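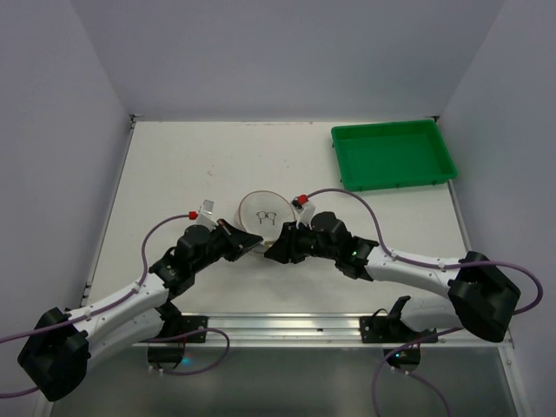
*The two arms over the table, clear lid between them.*

# Cooling systems on older cars: speaker notes

Ikhsan Tambunan, Uddale evening, May

## Opening

- Say hello, say where the coffee is.
- I run the cooling bench at Irkstead. Mostly radiators, water pumps and heater cores, some hoses.
- Tonight is older street cars with a belt-driven pump and a mechanical thermostat. Electric pumps are Geert's talk, after the break.
- Ask who has had a car boil over. Ask one person what they replaced first. It will be the thermostat or the radiator. Come back to this at the end.

## What the system has to do

Keep this short. Most of the room knows it.

The engine makes heat, coolant carries it to the radiator, air takes it away. The thermostat keeps the coolant in the engine until it is up to temperature. The cap holds pressure so the boiling point goes up. If the cap leaks, the car can boil at a gauge reading that used to be fine.

Spend a minute on the cap. It is cheap and people skip it. Two seals inside, one for pressure and one for vacuum. If the vacuum side sticks shut, the top hose goes flat as the engine cools. A flat hose in the morning means look at the cap, and at the overflow line, before buying a hose.

## Coolant

- Don't get pulled into the color argument. Color is dye. Read the label and the owner's manual.
- Mixing types: drain and flush first. Topping off with whatever is on the shelf is how we end up with sludge in the heater core.
- Use distilled or deionized water if you mix your own.
- Half and half is right for most people here. More antifreeze does not cool better. Straight antifreeze carries less heat than the mix.
- Test strips. We use the Pamden ones at the shop. Any brand is fine if it is in date. Check the date on the tube, not the box. 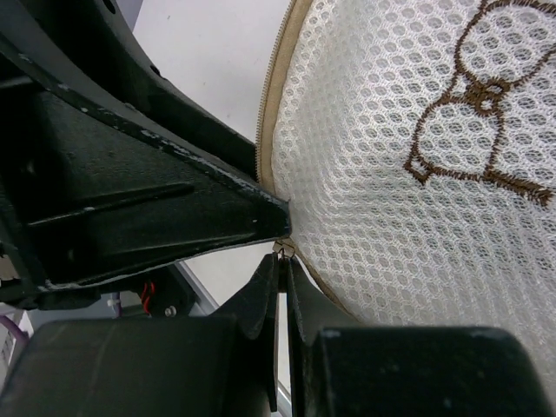

Dispose of it properly. It tastes sweet and dogs will drink it. The county site takes it in sealed jugs, no oil mixed in.

## Finding the problem in order

Slow down for this section. Last time I rushed it and got all the questions afterward.

1. Level, engine cold. Never open a hot cap.
2. Belt. Look for glaze, push on it, check that the pulley runs straight.
3. Cap. Pressure tester with the adapter, or swap in a known good one.
4. Pressure test the whole system cold. Leave it pumped up and go do something else. Slow leaks need time.
5. Look under the pump for stain around the weep hole.
6. Thermostat. Pull it and put it in a pan of water with a thermometer.
7. Fan and fan clutch.
8. Radiator flow and fins.
9. Combustion gas test, last, or first if it is pushing coolant out right after a cold start.

Overheats at idle but cools down on the highway: think airflow, so fan, clutch, shroud. A missing shroud is common on cars that have had engine work. The fan then pulls air from the sides and very little through the core.

Overheats on the highway but is fine at idle: think flow. Partly blocked radiator, slipping belt, or a lower hose that sucks flat. Have a helper hold it at 2000 rpm, in park with the brake on, and watch the lower hose from the side. Keep sleeves and hair away from the fan.
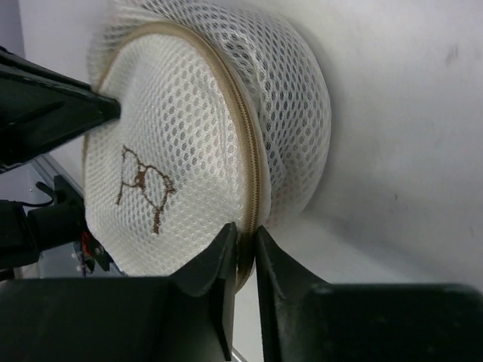

Some lower hoses had a spring inside to stop them collapsing. Springs rust away and new hoses often come without one. Opinions differ on whether a modern hose needs it. I put one in if the original had one.

## Job 2968

The one real case for tonight. Owner said it was fine, he doesn't mind being talked about as long as I leave the name out.

- Six-cylinder sedan, ran hot on long grades, normal in town.
- Owner had already fitted a new thermostat, new pump, new cap.
- Radiator looked good from the front. Fins straight, no leaks, held pressure.
- Temperature gun across the core: bottom third much cooler than it should have been with the engine warm. Tubes blocked.
- Pulled the side hoses and found scale, plus what was left of a stop-leak product.
- Recored it with a Brouwer core. Flushed the block separately, both drain plugs out. One plug had nothing behind it but mud until I poked it with a wire.
- It has been up the same grade since and the needle stayed put.

Pass the cut section of old core around. Ask for it back this time.

## Filling and bleeding

- Heater control on hot before filling.
- Nose of the car uphill if there is no bleed screw.
- Fill slowly. Squeeze the top hose now and then.
- Run it with the cap off until the thermostat opens, top up, cap on.
- Let it go fully cold and check again. Check again after the first drive.
- Air at the sensor makes the gauge jump around or read low. A low reading right after a refill is not good news.

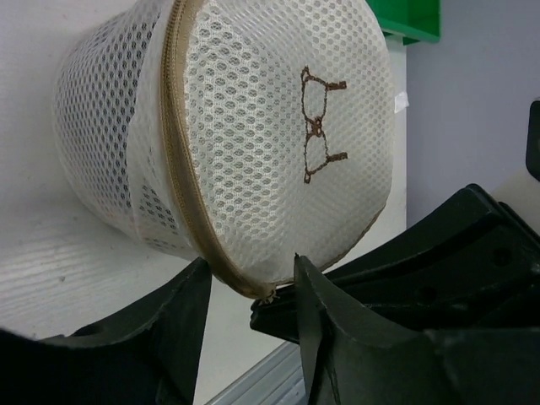 *Mesh laundry bag with the eyeglasses design, held in the gripper.*

## Questions I expect

**Stop-leak?** To get home, maybe. Then flush it out the same week.

**Running with no thermostat?** No. The engine runs cold, the oil stays dirty, and on some engines the bypass is left open, so part of the coolant skips the radiator.

**How often to change coolant?** Go by the manual and the strip. Old green in an iron block, I do mine every 2 years.

**Aluminum or copper-brass radiator?** Either works. Copper-brass is easier to repair. Check the mounts fit before selling the old one.

Go back to the person from the start and run their car through the list if there is time.

Hand over to Geert Van Loon. He needs the adapter for the projector, it's in my 4-pocket bag by the door.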